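The deposit will not save us

Zundside is to get its deposit scheme in August. Every can and bottle will cost a little more at the till, and you will get the money back when you feed the empties into a machine outside the supermarket. The council's leaflet is delighted about it. I have read the leaflet twice and I am still waiting to be told what problem it solves.

The leaflet leans heavily on Irkuven, where a trial ran last year. There, we learn, 1,104 households signed up and 80 per cent said they were "satisfied or very satisfied". Satisfied with what? These were people who had put their own names down. Ask the members of a swimming club whether they like swimming and you will get a similar answer. I would sooner hear from the households who never signed up, and the leaflet has nothing from them.

Wellus, the firm that will run the machines, promises "a new habit for every home". I already have a habit. I rinse things and put them in the green box, and on bin day a lorry takes them away. Under the new scheme I shall keep them in a bag in the hall until I have enough to be worth the trip, then drive them to the edge of town. I may be slow, but I can't see where the saving comes in once the petrol is counted.
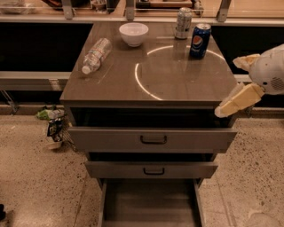
A bottle and two cans: the sort of thing the argument is about.

Supporters will say that my green box does nothing for the litter along the canal, and that is fair. Put a price on a can and somebody will pick it up. But walk the towpath and look at what is lying there. Chip trays, wet wipes, vape pens, the odd shoe. None of it will carry a deposit. I would guess that drinks containers are the easy part, chosen for that reason.

Then there are the small shops. The Riquelme on Station Road has hardly enough room for its own customers, and it will have to charge the deposit like everyone else while the refunds, and the shopping that goes with them, happen at the big store with the car park. The leaflet offers small traders "guidance".

I don't say the thing can't work. Other places seem to manage it — usually with far more machines than the 2 we have been promised. Give us a dozen, within walking distance, and publish the full costs after a year. Until then I'll go on using the green box.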